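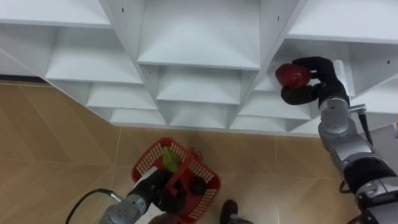
The county council in Clambridge votes this Saturday on whether to go along with the state's new redistricting order, and we've had so many notes from readers that it seemed best to put everything we know in one place. The order would move the Nustov precincts into the neighboring district, and the council's lawyers say the state can't do that without a public hearing first. Think of the old map as a set of white cubbies, each with its own dividers — shift one panel and every compartment beside it changes shape. That is more or less what worries people out in Nustov, where more than 300 households would be voting with towns they hardly ever visit.
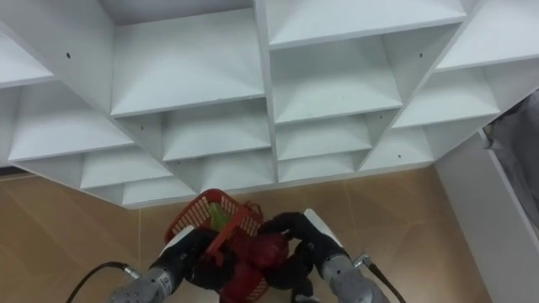
The state says it has had the power to redraw county lines since 1840, and that may well be so, but a good many of us would still like to be asked. If the council votes no, the matter goes to a judge, and we could all be waiting until November to hear which ballot we're getting.
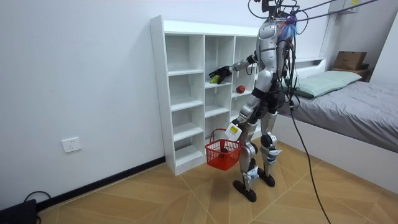
Doors open at 9 in the morning at the Bråten Street hall. Come early if you'd like to speak, and bring a neighbor along if you can — it's always nicer to sit with somebody you know!

Wudora Neighbors Newsletter | Contact us | © All rights reserved | Back to top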